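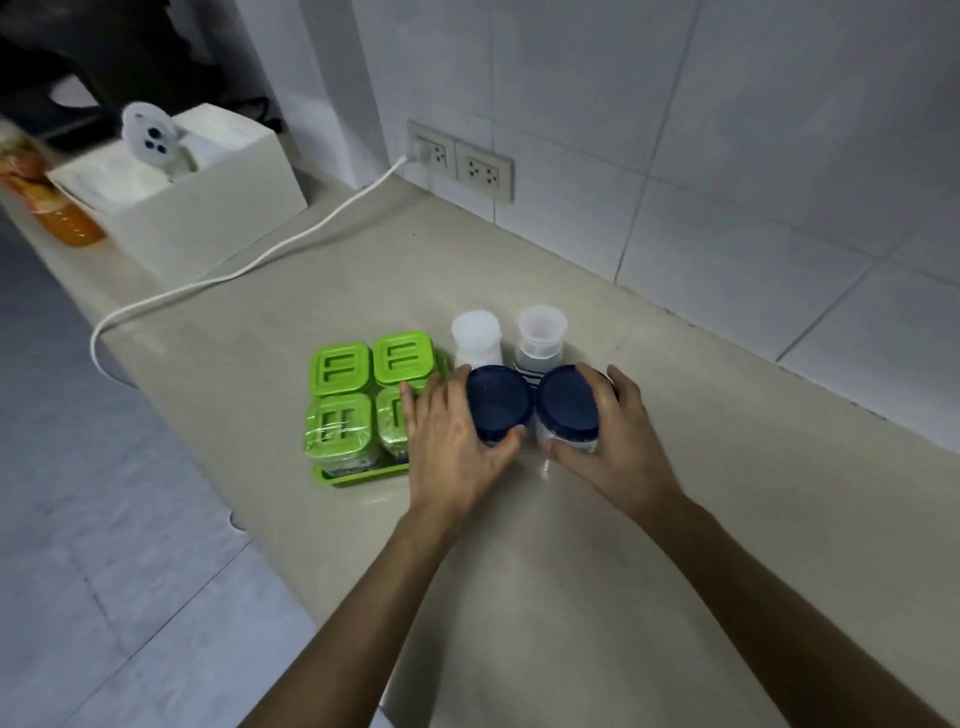 3. Sorting and grouping of small containers

3.1 Setting and task

The container task was the second of the household tasks in the Pastden study. Participants worked standing at a kitchen counter and were asked to put a mixed set of small containers in order, in any way that made sense to them. They were told that there was no right arrangement and no time limit. The only fixed instruction was that everything had to end up on the counter, upright, where another person could find it.

We chose containers for this task because most homes have too many of them and few homes have a fixed rule for where they go. Plates and cups come in sets and tend to be put away as sets. Jars, tubs and small bottles arrive one at a time, often with food or toiletries in them, and stay in use long after the first contents are gone. In the January interviews, people talked about this part of the kitchen more than any other, and usually with some annoyance.

A total of 100 sessions were recorded, 17 of which were left out of the analysis, in most cases because the participant stopped to talk with the session leader for a long stretch. The remaining sessions gave us 2322 separate placements. A placement is any point at which a container is set down and released, even if it is picked up again straight away.

3.2 The containers

The set was put together to offer more than one possible basis for grouping. Figure 2 shows part of it during a session. Two plastic jars with navy screw lids are being held side by side, with two smaller white containers behind them, and four square containers with lime-green lids are grouped on a tray of a similar green.

Figure 2. Two navy-lidded jars held together on the counter. The square green-lidded containers are on the tray to the left.

The square containers are a natural match for the tray in both shape and color, and we expected them to be settled early. The jars match each other but nothing else in the set. The small white containers are the hard case. They are close in size and color, but they differ in shape and in how much light they let through, so a person who sorts by color will treat them as a pair and a person who sorts by shape may not.

Labels and wrapping were left as they were. Early on we considered removing all printed material, as Overgaard had done in the Vikau pilot, but participants in that pilot said the bare containers felt like test objects and handled them accordingly. Keeping the wrapping made the placements harder to code and the behavior closer to what people do at home. We think this was a fair trade.

3.3 Coding

Placements were coded by two of the authors using the Boros scheme (Section 2.4), with one change. The original scheme treats any two objects within a hand's width of each other as grouped. On a counter this is too generous, as nearly everything ends up within a hand's width of something else. We counted two containers as grouped only if they touched, almost touched, or shared a tray.

Holding was coded separately from placing. Many participants kept a hand on one container while reaching for the next, and some held two at once, one in each hand, before letting go of either. We called this a paired hold. A paired hold could end with the containers together or apart, and we coded the end state only after both hands had left.

Disagreements came to 308 placements before discussion. Most of them concerned containers standing behind others, where it was not clear if the rear row was meant as a group or was simply what had been pushed back to make room.

3.4 Results

Matching lids were the strongest basis for grouping. Containers with lids of the same color were put together early and rarely separated later. When a participant did break up a matching pair, it was usually to test a different layout, and the pair was brought back together before the end of the session.

The tray had a clear effect. Once it was full, participants treated it as finished and worked around it. Several moved the whole tray to one side of the counter but left its contents alone. Borbély has described the same habit in drawers with fixed dividers: the divider decides what belongs, and the person stops deciding. We saw much less of this with groups that had no border. These were adjusted again and again, often by very small amounts.

Paired holds were more common with the jars than with any other type. Asked about this afterward, participants mostly said they were lining the jars up, or checking that they were the same height. One said she wanted the lids "looking the same way," although the lids were round.

The small white containers were placed last in the majority of sessions. They were also the ones most likely to be put behind something else. Participants from larger households tended to leave them there - those living alone more often brought them forward again and gave them a place of their own. We did not expect this difference and did not design the task to test it, so it should be read with care.

3.5 Comparison with the shelf task

The same participants arranged similar containers on a Netlow shelf unit in the first task (Section 2). On the shelf, height mattered more than lid color, and taller items went to the back almost without exception. On the counter the back row was less stable. Participants could see down onto the lids, and this seems to have given lid color a larger part in the result. The shelf was at eye level for most adults, so the lids there were hard to see at all.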